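## 2. Before You Buy: Planning the Cell

Read this section before you sign anything. Kaan Dursun wrote the first version after we bought an arm and then discovered that we needed somewhere to put it. The steps assume a single-arm bench cell with a wrist camera, doing small hand-tool work.

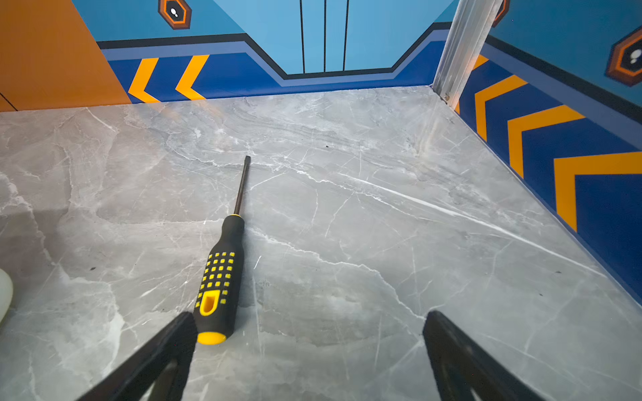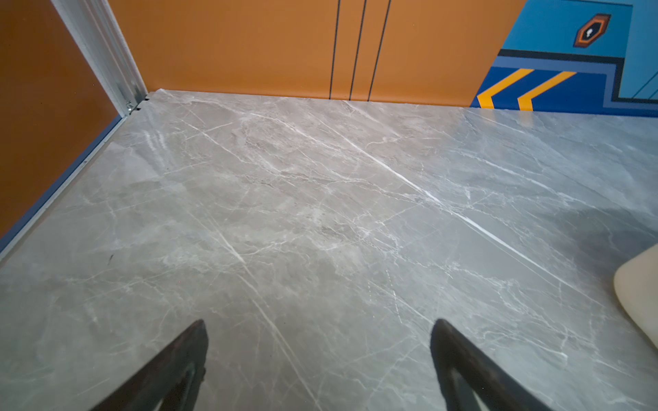 1. **Write down the task in one sentence.** "Pick up a screwdriver and put it back" is a task. "Explore automation opportunities" is a way to spend July in meetings.

2. **Price the gripper separately.** The arm quote from Jumbridge does not include fingers. Neither did the one from Istent, although the brochure had a lovely photo of some. Order two sets. Fingers wear out, and they do it the week the supplier is on vacation.

3. **Budget for the bench.** Include the top, the uprights, the wall panels, and every screw. Our bench and panels took nearly 10 percent of the total, all of it from a line labeled "misc."

 > **Note:** Choose the countertop finish with the camera vendor on the phone. A polished top wipes clean and also hands your lights straight back to the lens. Ask for a sample and try it under your own fixtures.

4. **Measure reach from the mounting plate.** The number in the catalog is measured by an optimist. Allow a margin of 55 mm at the back corners.

5. **Get two quotes for integration.** Taşdemir quotes by the day and Notov by the job. Ask each of them what happens when the job takes longer than planned, and write down the answer while they are still being friendly.

 > **Caution:** Do not approve a purchase order until the power and air drops are confirmed in writing. "There's an outlet over there somewhere" is not confirmation.

6. **Add spares, cables, and training to the same order.** A second request for money will be read more closely than the first.

7. **Send the finished sheet to Dezső Bodnár.** He will cut the training line. Put it back and resend.

When the signed sheet comes back, go to Section 3, Receiving and Unpacking. Keep the crates until the acceptance test is done.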